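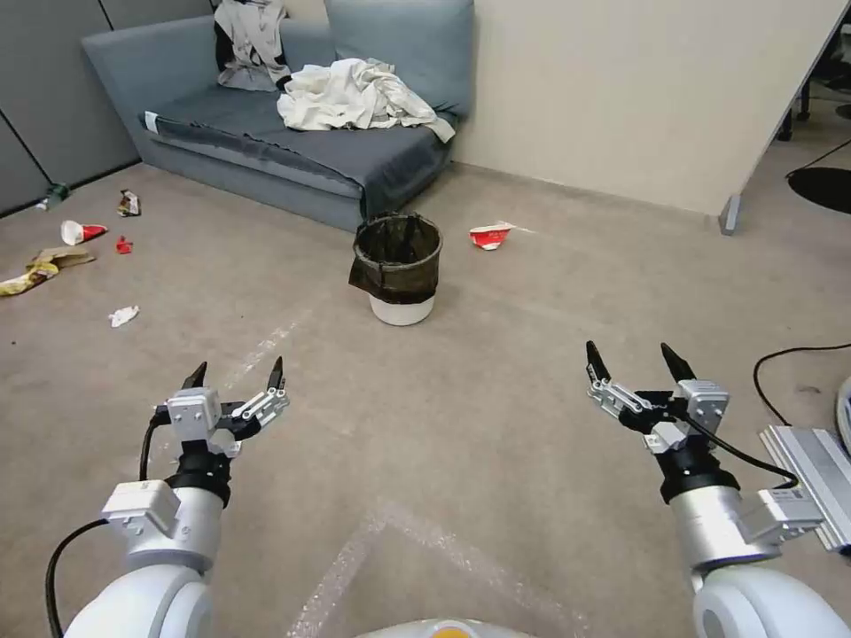

Figure 1. Beige-gray carpet.

Dust and Floor Coverings in Student Housing
Bheki Xaba
November 16, 2023

1. Background
Residents of Bevan Hall have complained for years that their rooms get dusty faster than the ones in Uneck Hall. Bevan is carpeted and Uneck has vinyl. I wanted to see if the floor makes a difference to how much dust settles on a desk.

2. Method
I used 2 rooms, one in each building, both on the second floor and both facing the parking lot. A clean glass plate was left on each desk for a week with the window shut. I then pressed clear tape on the plate and counted specks under the lab microscope at 200x. Anything smaller than one grid line was skipped.

3. Results
The plate from Bevan had 3183 specks. The plate from Uneck had 709. Most of what I saw on the Bevan plate was fiber, with some skin flakes and a little grit. The Uneck plate had more grit than fiber.

4. Discussion
The carpeted room had more dust, but I can't say the carpet caused all of it. The student in Bevan has a wool blanket and dries laundry indoors. The heating is also different – Bevan has fan units and Uneck has radiators. Vacuuming was left up to the residents, which was a mistake on my part.

5. Next steps
Repeat with more rooms and a set vacuuming schedule. It would also help to weigh the plates, if the chemistry lab will lend us the good balance.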